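Tretden Practice Arm, Model 4: A Review From the Sticking End

I teach the evening blood draw course at Barkley, which means I spend more time with rubber arms than with people who own real ones. Our old arm finally gave up in August. It had been stuck so often in the same spot that it leaked from the elbow when you looked at it, and students had learned to aim for the hole. They were very good at the hole.

So we bought the Tretden. It cost $757 with the spare skin, and a further $109 for a carrying case that I assumed would be included, the way shoes generally come with laces. The case is nice. It should be.

Out of the box the arm looks like it belongs to a man who has just had a long bath. The skin is soft and a little tacky, and lint loves it. Give it a dusting of talc before class or it will be wearing somebody's sweater by seven o'clock.

The veins are the reason to buy it. The big one at the bend of the elbow is easy, maybe too easy, and builds a confidence that the first real patient will take away. The one on the outer side rolls if you don't anchor it, and I have never been so happy to watch a whole class miss. There are two on the back of the hand as well, thin and mean. Maricel Quiambao, who teaches the morning group, thinks those are set too shallow. She may be right, but she has been finding veins in the dark since before I could spell tourniquet. 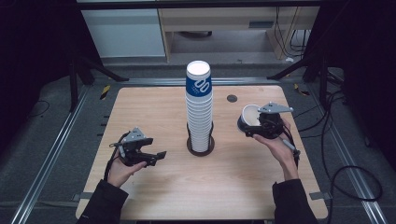
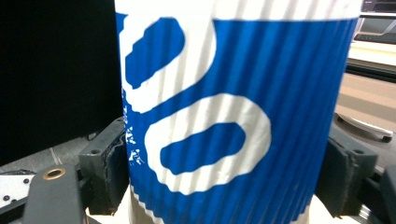 Paper cups, some with a blue band or sleeve.

Filling it is where my affection cools. The fake blood comes as a powder, you mix it with water, and you hang the bag above the arm and wait for the air to work its way out of the tubing. The manual gives this four minutes. I have never done it in under fifteen, and I once had to do it with Paavo Tuominen standing behind me asking if it was supposed to make that noise. (It was not. I'd left a clamp shut.) Do the filling before the students arrive if you want to keep any authority at all.

The red stuff stains, too. The label says it washes out of most fabrics, and I seem to own none of those.

As for wear, I keep a tally sheet taped inside the lid of the case, and at last count we were at 2438 sticks on the first skin. It still seals. There is a faint freckling over the main vein, so the students have a hint again, but you can rotate the tubing a little and spoil their fun. Changing the skin is a two-person job with a lot of dish soap and some language.

We also looked at the Zendberg arm, which has a pump to give you a pulse. Lovely idea, but it hummed through the whole demo and I could hear it in the parking lot afterward, or thought I could. The Tikkanen pad is cheaper and fits in a drawer. It's fine for needle angle, but a flat square on a table doesn't teach anybody how to talk to an elbow.

Would I buy the Tretden again? Yes, with the case, grumbling. Take off one star for the filling and half a star for my good gray pants. If you order one, get a second bag of the powder at the same time, as the shipping on a single bag costs more than the bag does.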